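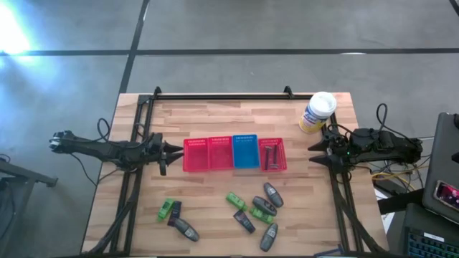 I started to sort my toiletries in October, when I moved to the small flat in Mornden and the bathroom had only one shelf. Before this I kept everything in a single drawer, and each morning I was searching in it with half-closed eyes. Now I use small plastic baskets with holes in the rim, three red and one blue, and I put them in a row before I begin. Razors go first into the basket at the right end, standing up, and the green things and the dark flat ones can lie on the table until I decide. It is better to decide slowly. My friend Natsumi Mizuno puts all her things away in five minutes, but then she must telephone her sister to ask where the toothpaste is.

The baskets came from a shop called Pistura, and I paid 286 for each one. There was also a bigger size for 509, but I think a big basket invites you to keep things you do not need. I have made this mistake already with kitchen drawers.

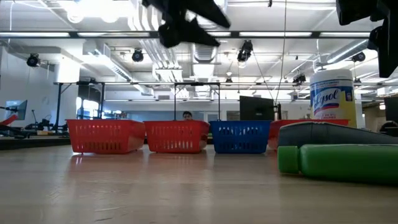
Page last changed: October, 9.40 in the evening

Some readers asked me about the wipes. Yes, I keep the Lysol canister close by during the whole work. It is tall, so it does not go in a basket, and I let it stand on the right side of the table where I can reach it. I wipe a basket before I fill it, also when it looks clean. Teun Jansen wrote to me that this is too much, and perhaps he is right, but old toothpaste becomes very hard in the small slots and then you need a brush.

My rule for the baskets is by colour of the packaging and not by use. I know that most advice says the opposite. I tried it by use for 60 days and I always forgot if hand cream belongs to "skin" or to "hands".

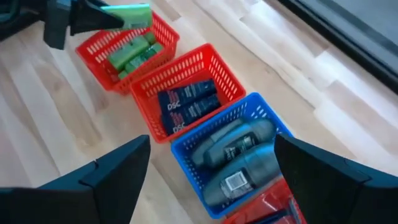 With colour I do not have to think. Green cartons go together, the long ones first and the short ones beside them, and I don't press them down. If a carton does not fit, I turn it diagonally before I look for another place.

Next I want to do the medicine box, which is more difficult, as the dates must be checked as well. Isamu Chiba has promised to lend me his label printer for that.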